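Projekt Cora – Vortragsnotizen, Robotik-AG Drernholm
Redezeit 20 Minuten gestrichen, jetzt 15, also zügig.

Folie 1: Begrüßung
Kurz sagen, wer wir sind: AG der Oberstufe, Treffen freitags nach der achten Stunde. Cora ist unser zweites Projekt. Das erste war der Linienfolger, den kennen die meisten vom Tag der offenen Tür.

Folie 2: Die Aufgabe
Verpackte Kleinteile am Regal nach Sorte ordnen, mit zwei Greifern. Wir haben uns auf Schreibwaren festgelegt, vor allem Korrekturroller und Nachfüllpackungen. Flach, leicht, viele ähnliche Verpackungen. Der Arm soll es aus Aufnahmen lernen, in denen Menschen die Arbeit mit den Händen machen.

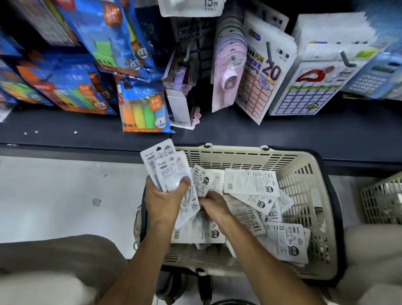

Folie 3: Warum das schwer ist
Ein Mensch greift in einen Haufen und fühlt, wie viele Packungen er hat. Unser Greifer hat keinen Tastsinn, nur den Motorstrom. Glänzende Folie spiegelt, und liegt eine Packung mit der Rückseite nach oben, sieht die Kamera Barcode und Kleingedrucktes statt der Vorderseite. Die erste Version hat Vorder- und Rückseite als zwei Produkte gezählt. Hier Pause für Fragen.

Folie 4: Zwei Hände
Eine Hand hält, die andere richtet aus. Klingt einfach, war aber der Teil mit den meisten Diskussionen. Das Steuerprogramm Clemar kannte am Anfang nur einen Arm. Den zweiten haben wir in den Osterferien ergänzt.
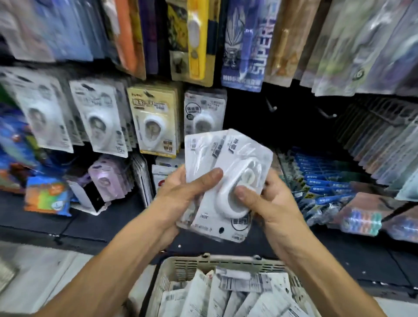

Folie 4: Beide Hände am Packungsstapel, darunter der Korb.

Folie 5: Daten
Fast 3000 kurze Abschnitte, von Hand beschriftet. Pro Abschnitt drei Angaben: welche Hand, welche Sorte, Griff auf oder zu. Beim Beschriften haben wir uns oft über den Moment gestritten, in dem ein Griff anfängt. Regel jetzt: erster Kontakt zählt. Die Rechenzeit kam von der Firma Quansah – Dank an dieser Stelle, nicht erst am Ende.

Folie 6: Ähnliche Packungen
Gleiche Form, andere Farbe oder Bandlänge. Farbe erkennt das Modell gut, die aufgedruckte Länge schlecht.

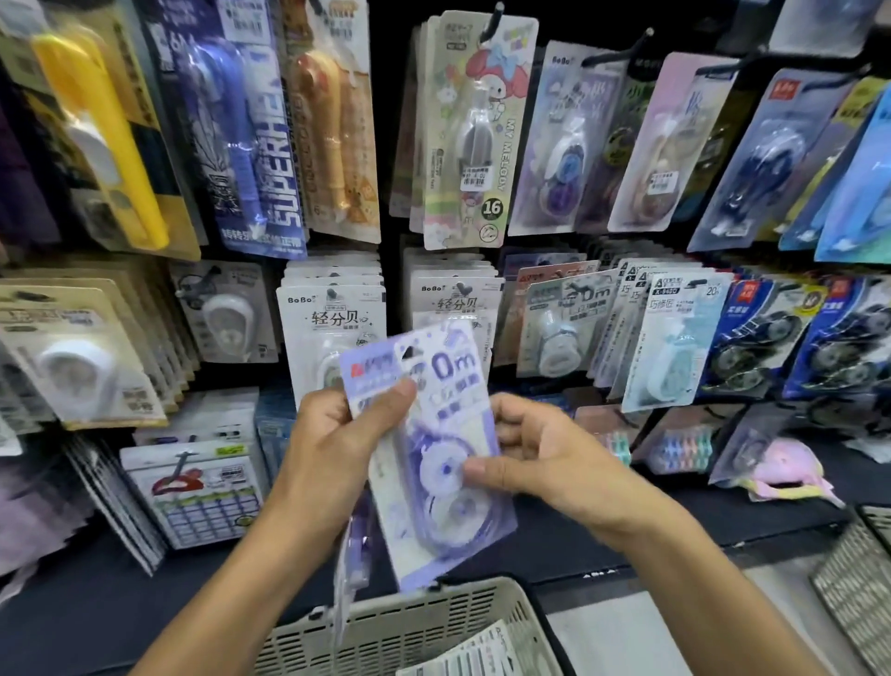 Folie 6: Korrekturroller auf lavendelfarbener Karte, dahinter die Hakenwand.

Folie 7: Stand heute
60 Versuche am Übungsregal in der Schule, Protokoll liegt aus. Häufigster Fehler: zwei Packungen auf einmal gegriffen. Aufhängen am Haken haben wir noch nicht probiert. Video nur zeigen, wenn der Beamer Ton hat.

Folie 8: Wie es weitergeht
Weichere Fingerkuppen, im Januar neuer Testlauf. Wer mitmachen will, trägt sich in die Liste am Ausgang ein. Programmieren muss man dafür nicht können.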